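4.2 What attendance figures can and cannot show

The diocesan report treats attendance as its main measure of success. Over 2 years, 420 adults began the Stilton course in the parishes of Vurdale and Asdale, and the report presents this as evidence that short courses bring people on the edge of church life closer to its centre. We are not persuaded. The figure counts those who came to the first evening. It does not say how many stayed until the last, how many were already regular worshippers, or how many had taken a similar course before under another name.

The last point matters more than it may seem. In both places the Stilton course replaced an older set of Lent groups, and the parish registers suggest that a fair part of the first intake simply moved across. A churchwarden who has led a Lent group for years and now sits in a Stilton group is counted as a new participant. Nothing in the report allows the reader to take such people out again. When we asked for the sign-up sheets we were given those for Asdale only, and these had no column for previous involvement.

The claim about newcomers rests on a single question in the closing survey: "Has this course helped you feel more at home in church?" Those who did not feel at home had, we suspect, mostly stopped coming by the time the form was handed out. The wording also leaves little room for a dull answer. A person may have enjoyed the suppers, liked the leader and learned nothing new about the faith, and would still be likely to tick "yes". The report then reads that tick as a sign of growing belief, which is a large step to take on so little.
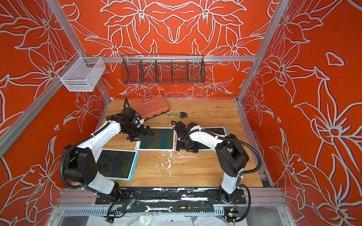
Figure 5. Two robot arms over a table with tablets.

It might be said in reply that no survey can measure faith, and that we are asking for something no parish could supply. We accept the first part. But if faith cannot be measured by a form, then the report should not use a form to say that it has grown. Its authors want the modesty of the one position and the headlines of the other.

The interviews are more useful, though they were used poorly. Leaders spoke at some length about silence in the early sessions, about couples who came because one of them had been asked to, and about the difficulty of praying aloud with strangers. Several said that the printed talks were too long and that they had cut them without telling anyone. If that was common, then the people of Vurdale and Asdale were not all taking the same course, and comparing one group with another becomes very hard. The report quotes the warmer remarks and leaves these out - they appear only in the notes at the back.

There is also the matter of money. A grant of £2000 from the Zervas Fund paid for meals, childcare and printed booklets in Vurdale. Asdale had no such help and asked its members to bring food. The report puts the better attendance in Vurdale down to "stronger lay leadership". It may be right, but free childcare on a weekday evening is a plain rival explanation and deserves at least a sentence. Numbers in Vurdale fell after the grant ran out in December, and the report says nothing of this either.

None of this shows that the course does no good. Some of those interviewed plainly valued it, and a few were later confirmed. Our complaint is with the weight placed on thin evidence, and with the advice to other parishes that follows from it. A parish with a small budget and tired leaders is told to expect growth if it follows the handbook closely. The material we have seen does not support that promise, and it does not tell us whether the leaders who seemed to do best were following the handbook at all. We return to their accounts in the next section, where the Asdale groups are taken one at a time.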